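Yufang Lu spent 931 dollars on the tabletop in her Plarov workroom, and she says she would do it again. The old bench was raw pine, and it marked every time a pot of glue went over. She wanted a dark surface that would hide scratches and still look good after a few years of daily use.

Her brother-in-law, Kaiwen Ye, drove her to the Kwiatkowski yard in June to look at offcuts. They looked at 2 pieces and took the second.

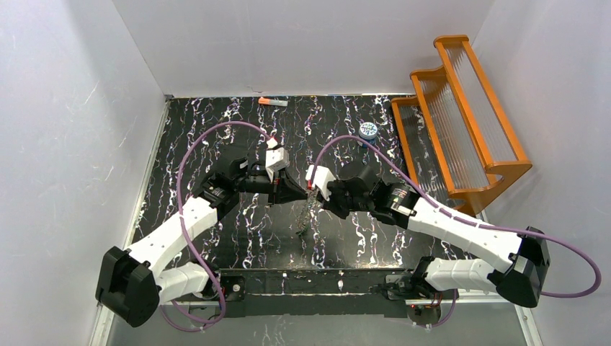 Black was the colour she had settled on before she left home, but a plain black top shows every crumb and thread. Marbling breaks it up. Hers has streaks of white, pale purple and blue, and she kept the walls white on three sides so the pattern would stand out. Clear material is still hard to keep track of on it - she lost a strip of film for most of a morning.

Cleaning is simple enough. She uses warm water and a soft cloth, then dries it straight away. Kaiwen has since asked for the yard's number. He is redoing his laundry.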